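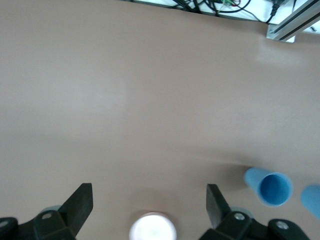

The gripper's open fingers over the bench at Rarkstead, with a light blue cup on its side close by.

New house rules for shared robot benches go on trial in October

Anyone who has walked up to a shared robot bench first thing in the morning and wondered what state the last person left it in will be glad to hear that Rarkstead and its sister workshop at Talgate have finally agreed on one set of rules. They have been a long while coming, and there was plenty of tea drunk over them, but the text is now settled and goes on trial at both sites in October.

The rules run to 2 pages, which was a firm condition set by Corina Anghel, who led the drafting. An earlier version had grown a good deal longer and she found that people were signing it without reading past the first sheet. "I did it myself once, and I had written half of it," she told us cheerfully.

Most of what is in there will be familiar. The arm is to be parked with its fingers open before anyone reaches onto the table. Speed is held to 300 millimetres a second whenever the guard is open, and the stop button has to be tried at the start of every shift and the result written in the log, even when the bench was in use only an hour before. Screws on the finger mounts are to be checked by hand once a week, and a finger that has been swapped must be noted along with the name of whoever swapped it.

The part that took the longest, perhaps surprisingly, was the section on cups and other practice objects. Talgate had always asked for the table to be cleared and laid out afresh between runs, while Rarkstead was happy to let a toppled cup lie where it fell and carry on. Both habits have their friends, and the discussion was a lively one! Under the agreed wording a fallen object may stay put, so long as the run is marked as such in the log and nobody leans in to set it upright while the arm has power.

Tamara Ghiță, who looks after the logs at both workshops, went back through 1,249 past entries to see how such runs had been recorded. In 800 of them the layout of the table was not mentioned at all, and she is hoping the new form, with its single box to fill in, will put that right without adding much to anybody's day.

There is also a short paragraph on cables, asking that they be kept behind the far edge of the table and out of the arm's reach, and another on glare, suggesting that lamps be moved before the first run and then left alone until the last. Roxana Tudose at Talgate asked for the lamp paragraph and is said to be very pleased with it.

Printed copies will be kept at each bench, and the Tindley group, who use the Talgate benches in the evenings, have said they will follow the same text. Comments during the trial are warmly welcomed and should go to Zamfira Ardeleanu, either in person or by the comments book beside the Rarkstead kitchen door.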